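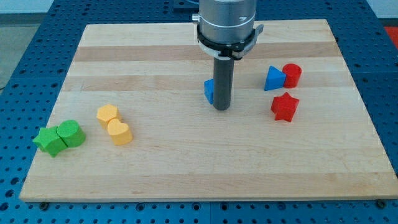 La varilla del kit Istoma sobre el tablero de arce, con los bloques de espuma a medio juego de colores.

Empujar es más difícil que agarrar

El kit Istoma promete un banco de pruebas completo para brazo robótico en una caja. Lo hemos tenido montado unas semanas. Apuntes, con prisa, antes de devolverlo.

Lo primero: no hay pinza. Ni ventosa. Una varilla gris oscuro, de punta plana y redondeada, y con eso se apaña todo. El brazo baja, apoya casi en la madera y empuja. Estrellas, cilindros, un corazón, un hexágono. Espuma de colores mate, sin brillos que confundan al sistema de visión. Parece un juego de guardería y es bastante más serio que eso.

Plandeldale, la casa que lo vende, lo ofrece sin brazo. Conviene saberlo antes de pedirlo. En la caja vienen el tablero, los bloques, la varilla, la abrazadera negra que la sujeta al cabezal y una licencia de Ojo, el programa que sigue las piezas y manda las órdenes. El brazo lo pone el cliente. El nuestro ya estaba en el taller, sobre mesa perforada azul, y el tablero se atornilla directamente a ella por las esquinas. Ocho minutos. El manual dice que 23, o sea que por una vez el manual es pesimista.

La abrazadera, en cambio, nos costó lo suyo. El tornillo es pequeño y queda de lado, en mal sitio para la llave. Si se aprieta poco la varilla gira unos grados y toda la calibracion se va al traste. Nos pasó dos veces. La segunda, a mitad de una tanda larga.

Ya en marcha, Ojo sorprende. Se le escribe una orden normal - "junta las piezas verdes", "lleva la estrella roja al lado del cilindro" - y el brazo se pone a ello sin más ceremonia. Agrupar por colores es lo que mejor hace. Los cilindros de pie se deslizan bien si el empujón va bajo. El corazón es otra historia: la punta se mete entre los lóbulos y la pieza pivota, se va de lado, hay que volver. El triángulo, parecido.

Hicimos 102 órdenes seguidas y falló en 31. No es mala cifra para una varilla, pero tampoco es lo que sugiere el folleto. Casi todos los fallos, en el mismo momento: la varilla se coloca delante de una pieza, la tapa, y el programa deja de verla. A veces espera. A veces da un rodeo absurdo por medio tablero. Una segunda cámara lo arreglaría, y se vende aparte.

"La oclusión es el problema de siempre", nos explica por teléfono Chathurika Rathnayake, responsable de producto en Plandeldale. "Preferimos que el cliente lo vea y lo mida, no esconderlo." Promete una versión nueva de Ojo para noviembre, con memoria de posición. Veremos.

La competencia directa es el Grandaddale, más caro, con bandeja de metal y piezas de plástico duro. Lo probamos el año pasado. Más preciso, sí, pero ruidoso, y las piezas acababan en el suelo cada dos por tres. La espuma perdona mucho. El arce también agarra lo justo, aunque habrá que ver cómo envejece la superficie con tanto roce.

¿Para quién? Laboratorios universitarios, centros de FP con un brazo infrautilizado, algún departamento de I+D con ganas de probar control por lenguaje sin montar una celda entera. Para producción no sirve ni lo pretende.

Lo mejor: montaje rápido, piezas silenciosas, ordenes en lenguaje corriente.
Lo peor: la abrazadera, el corazón, la segunda cámara de pago.

Probado con la versión de Ojo disponible a 7 de abril de 2024. Plandeldale cedió el kit para la prueba.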